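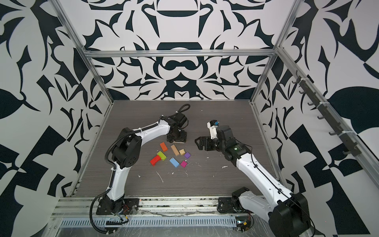 The Blocks That Never Leave the House

Words by Aiman Ismail

Ramil Belmonte sells second-hand toys from a unit behind a tyre shop, and every Tuesday he puts out the crates of blocks. They are the first things to go. Dolls can sit for months, and board games come back with pieces missing, but a bag of old blocks usually finds a buyer before lunch.

He sorts them himself. Painted ones go in one crate, plain wood in another, and anything chewed or split goes in the stove. Sets are rarely complete by the time they reach him, so he stopped selling them as sets and now sells them by weight.

"People ask me which brand it is," he says. "With blocks I mostly don't know. The box was thrown away years ago."

The plain ones tend to be the oldest. Bare wood darkens where it is handled, and the grain shows up as stripes on the smaller pieces. Painted blocks wear at the corners first. Orange and purple sell well at the moment, he says, and he has no idea why.

Darmawan Lumbantobing makes new ones. His workshop, Rosurum, turns out 3,000 blocks a month, cut from offcuts that furniture makers would otherwise pay to have taken away. A plain set costs less than a painted one, and most of his customers buy the plain set and come back later for colour.

The shapes have barely changed since he started. There is a cube, a long rectangle and a short one, and the long one is twice the length of the short. He tried arches and cylinders for a year. Parents liked them in the shop, but the children he watched kept going back to the rectangles.

Sanding takes up most of the day. Each edge is eased by hand so that it won't splinter, but only slightly, as a block with very round edges will not stand on its end. The paint goes on in two thin coats. Thick paint chips, and it also makes two blocks that should be the same height come out different.

Aiman Oei runs a playgroup on weekday mornings and owns 400 blocks, bought from both men. She puts out a few at a time. With a full tub, she says, the children tip it over and walk off. With a handful on a clear table, they start putting one on top of another.

Her cleaning method is a damp cloth and an old towel. Bare wood should never be soaked, and she dries it flat, away from the radiator. The painted ones can stand a little soap.

Ramil opens at nine. Bring your own bag.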